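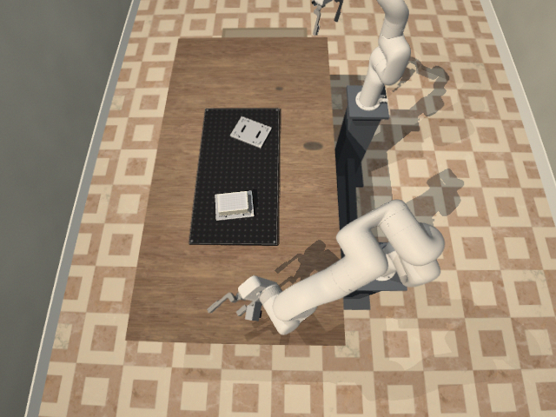
I finished Skelterville

I watched the last episode of Skelterville at one in the morning with the sound turned low. That makes 181 episodes, start to finish, and it took me from the end of January to the middle of May. I'm writing this down while I still remember it, and so I can stop bringing it up at work.

If you never saw it, Skelterville was a nighttime soap about a family that owned the only hotel in a ski town. The hotel was called the Godoy and so was the family. Everybody in the show either worked at the hotel, wanted to buy the hotel, or had been married to someone who did. My mother watched it when I was in middle school and I was sent upstairs for most of it, so what I knew was the theme song and the sound of people slamming doors.

I started it for Dalva Lacerda. She played Corinne Godoy, the middle daughter, and I had been reading her interviews for a while before I ever sat down with the show. She gives a good interview. She says what she was paid for things and she doesn't pretend to like all the clothes. In one of them she said she kept a single pair of boots from the set and returned everything else, including a coat that fans still ask her about. I wanted to see the coat.

The coat shows up in the first season and it's dark green with a very high collar. She wears it to a funeral, a deposition and her own engagement party. It's a good coat. By the time she got to the engagement party the left cuff had been repaired, and I liked that the show left it that way. Most soaps of that kind put people in something new every time they walk into a kitchen.

The first 3 seasons are the best of it. The plots are about money and the hotel and who gets which floor, and you can follow them while folding laundry. After that the writers started bringing people back from the dead. The father comes back, then his brother, and then the father's first wife, played by a different actress from the one in the portrait over the front desk. They never changed the portrait. I kept waiting for it.

Szu-yu Tsai joined around the middle, as the accountant, and for me she is the reason to keep going when the ski lift plot drags. She is in a lot of scenes where all she has to do is look at a ledger and then look up. There is one long argument between her and Corinne in the hotel laundry room that runs most of an episode, just the two of them, and both of them are very good in it. I watched that one twice. I've read that the two of them rehearsed it in a parking lot because the set was being painted, but I read that on a fan page and can't tell you if it's so.

I did get tired of it. There's a stretch where the Godoys fight a rival resort called Trirnetura, which is spelled out on a huge sign and which every actor says differently. One of them says it three ways in the same speech. The rival owner has a helicopter and mostly uses it to arrive at lunch. I skipped the recaps during that part and I don't think I lost anything.

About the clothes, which is what people usually ask me when I say I'm watching it. The shoulders are big early on and get smaller. There's a lot of gold jewelry at breakfast. Corinne's earrings get larger the more trouble she's in, and once I noticed that I couldn't stop checking. Tsai's character wears the same gray suit for what feels like a full season, and then a red dress to the Christmas party, and everyone in the room has to stop and react to it. My sister says this is a cliché. I sat up anyway.

I bought one thing. Gruditz, the secondhand shop near my bus stop, had a pair of clip-on earrings in the window that looked a lot like the ones Corinne wears to the bank. They were 25 dollars and I talked myself out of it, went home, watched two more episodes and went back the next afternoon. They pinch. I can wear them for 20 minutes and then they go in my pocket. I wore them to my aunt's retirement lunch and she asked if they were my grandmother's.

The ending is not great. I won't give it away, except to say that the hotel is still standing and that Corinne gets the last line, on the stairs, in the green coat. So it came back after all. I don't know if that was planned or if somebody found it on a rack that morning. The cuff has a different button on it.

My mother called while I was in the last ten episodes and I asked her what she remembered. She remembered the helicopter. She also remembered an avalanche that I'm nearly sure was in some other show, and we went back and forth on that for a while. She wants to come over and see the laundry room episode, so I've told her to pick an evening and bring the good crackers.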